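June, 8:10 a.m. Teaching lab, school reopening work, entry continued from the last page.

Second week with pupils back in the building. Zallow attendance export run at 8:00: 163 on the roll for the upper years, 57 of them timetabled for practical science this week. Gadisa Lemma has split the practical groups so that no bench has more than 2 pupils. Period length stays at 50 minutes on paper, but with handwashing and wipe-down the usable time is 30. The remote worksheets in Illent assumed a full period, so they need cutting.

Gap check from home learning: written answers on levers and density are fine. Reading a scale is weak. Pupils who did the closure units on Mamo simulations have not handled a ruler or a balance since the winter, and their uncertainties are either missing or copied from the sheet.

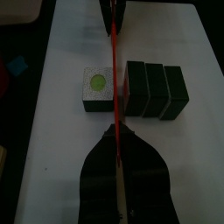

Revised practical for the lower group is a measuring circuit, one station per pair, no movement between stations until the bell. Ruben Smits wants each station set up before registration and left alone. Objects are to be plain shapes on a clear surface: a long thin rod like the red one for length, a small cube for volume. A round sticker on the top face, as with the green dot on that cube, gives the pupils a fixed reference face, and all three edges can be named from it in the results table. Write-up goes in paper books – typed reports resume next term.

Open points:
Stomine booking sheet still shows the closure timetable. Ruben to correct.
Windows open during practicals, so balances need draft shields. Two shields missing from the prep room.
Absent pupils get the Illent version, shortened to one page.
Gadisa to check whether the test appointments clash with period 3.

Next entry after the first full circuit.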